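Trisholm Counter Tasks: Cleaning Supplies

Version dated Jun 24, 2022

Contents

The set covers short jobs done at a worktop where cleaning supplies and containers share the space: picking up, shifting, opening, closing and putting back. It holds 1,938 clips in 106 sessions. Each session was recorded at one of three sites, named Trisholm, Pomia and Mendus in the index.

Supplies and surfaces

Worktops were left as they were found. Detergent pouches, bowls with lids, bottles and boxes turn up often, along with whatever appliances stood nearby. Spilt powder is labelled "residue" and is not treated as an object.
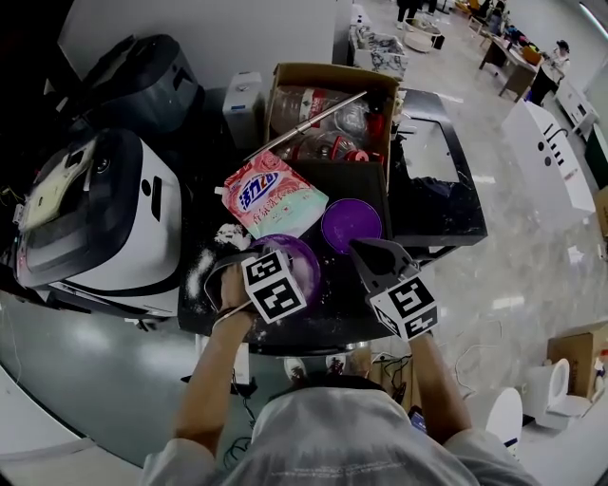
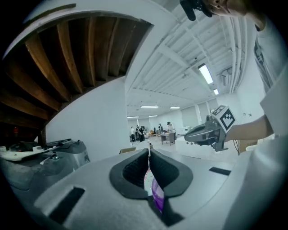 Labels

There are 58 object names. A bowl and its lid have separate names, even when one is sitting on the other. Pouches are listed by what they hold, so "detergent pouch" and "refill pouch" are different entries. Text on packaging is copied in its original language and is not translated.

Known gaps

Clips shorter than 60 frames were dropped. Sessions from Mendus have no lid labels before November. Clear bottles inside boxes are marked as a group, as single outlines were too unreliable. The Bravo naming list is still in the folder for older scripts, but please use the new one.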